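Report on the Visit to the Illitz Building, Flandholm

Members of the Dillillow Workplace Association visited the Illitz building in Flandholm on Sat 9 May. The building houses shared offices and a product sample service operated by Prins, and it was opened to visitors for the day. A party of 33 attended, divided into two groups for the tour. The association had asked in particular to see how the upper level is furnished and used, as several member organizations are planning similar conversions.

Arrival and lower level

Visitors were received inside the entrance and given a short introduction to the history of the site. The hall was converted from a warehouse, and the desks on the lower level are let by the month. Prins reported that 40 desks are available and that most are taken on long agreements. The tour lasted 45 minutes for each group, with time afterward for questions. Members asked about heating costs, evening access and the treatment of noise, which carries easily in an open hall of this height.

The mezzanine

The second part of the tour took place on the mezzanine, reached by the stairs. The floor is finished in gray-brown wood planks. Furniture here is deliberately mixed: a light blue table stands a short distance from a wooden one placed directly against the railing, and a patterned black-and-white cushion was among the softer items noted. The place at the railing gives a view over the desks and toward the glass doors, and members judged it the most pleasant seat in the building.

Prins uses the upper level for sample boxes and printed matter. According to the staff, 554 boxes were sent out last year, each checked by hand at a table before dispatch.

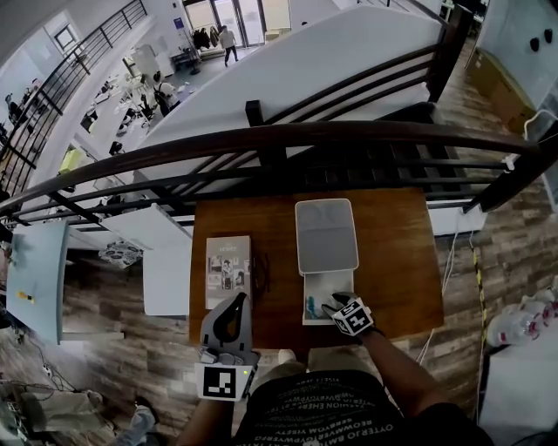 An open white sample box and a gray booklet on the table by the mezzanine railing.

The boxes drew considerable interest. Members discussed the lined base, the upright lid and the cost of packaging of this quality — a subject on which opinions differed. Several asked whether plainer boxes would serve equally well for items of small size. Prins undertook to supply its list of suppliers.

The association thanks Prins for its hospitality. A second visit is proposed for June, when the remaining office rooms will be open. Members wishing to attend should notify the Dillillow office in writing.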